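31 Aug 2021
Textile care workshop, notebook 2

Topic of today: small clothes left on the living room sofa, how they should be sorted and folded before they go in the drawer. I write it down properly because in September we start the folding sheets for Ninholm and I want that my notes are in order before this.

The sofa is the light grey one. The pink and red children's things were on the seat when I began, and I did not touch anything before I had looked at each piece. 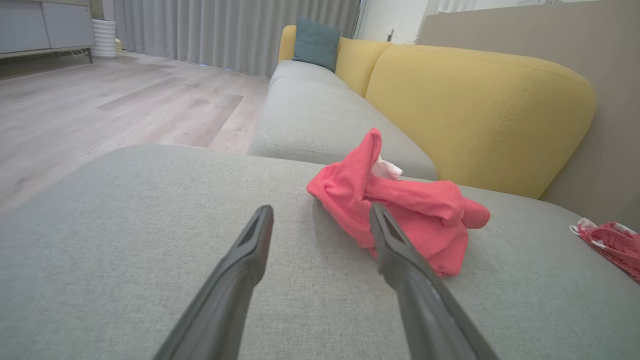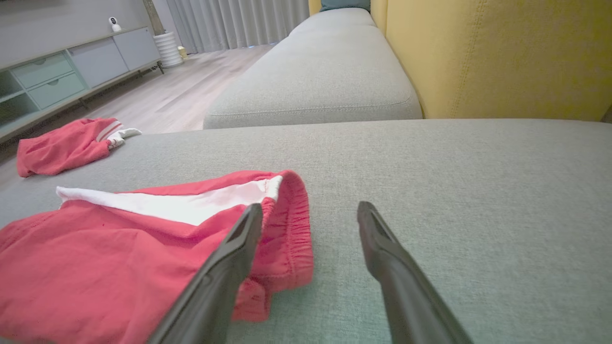 Sofa seat with the clothes still unfolded. Coral-pink piece in the first, coral-red shorts with the white lining showing in the second.

Notes on the pieces.

Coral-pink piece, first picture. I think a small shirt or a child's top, but in a heap like this it is difficult to say. One part stands up as a fold and another part is rolled like a sleeve. A bit of white is looking out near the top, a tag or maybe lining. In the Lougher method the tag is always the first thing to look for, and then one lays the neck flat. I agree with this for tops. If the white bit is lining then the rule does not help so much and one must open the whole piece anyway.

Shorts. This is the more interesting one for me. The white lining makes a wide band along the upper edge, and the elastic waistband curls over. The elastic is gathered, so it wants to go back in its curl each time. My way for lined shorts:

put the hand inside and push the lining down in both legs
hold the waistband at the two sides and stretch it one time, gently
lay flat, front up, and smooth from the waist to the hem
one leg over the other, then fold in two

In the old sheet for Kasar we had written to fold in three. I never liked it for small sizes, it becomes a thick little packet and falls open again. I will change it to two for the new sheet.

There are also some very small dark spots on the red fabric. I could not decide if it is lint or dirt. To check in daylight with the magnifier, and if it is dirt the shorts go back in the wash pile and not in the drawer.

The smaller red piece farther back has white and grey stripes along one edge and a white sleeve or cuff. It was partly over the side of the seat -- a bad place, one push and it is on the floor. For the sheet: begin with the pieces near the edge. I forgot to put this in the last version and two colleagues have asked me about it.

About the surface. A sofa seat is not a good folding table. It is soft, the edges are round, and when one presses to make a crease the cushion goes down and the crease goes nowhere. But people do fold on the sofa, me also at home, so the sheet must work there. What helps is a thin board on the seat, or a large book. The grey fabric is good for one thing, red and pink are easy to see on it. On the mustard backrest I would not hang anything while sorting, it slides down behind the cushions.

Colour. I would keep the pinks and the reds together for washing but apart from the white parts if it was possible, and with a white lining sewn in it is not possible. So cool wash, and take them out quickly when the machine is finished. The Mitier washing bag is too large for such small things, they gather in one corner of it. I have asked if there is a smaller size, no answer yet.

For the next time:
bring the board
magnifier for the dark spots
write the shorts part again with the fold in two, and draw the waistband
ask for the smaller bag again
the printed text of the sheet must stay under 1,500 characters, my draft is over -- cut the part about ironing

Page 91 of the old notebook has the drawing of the sleeve fold, I will copy it here when I find the tracing paper.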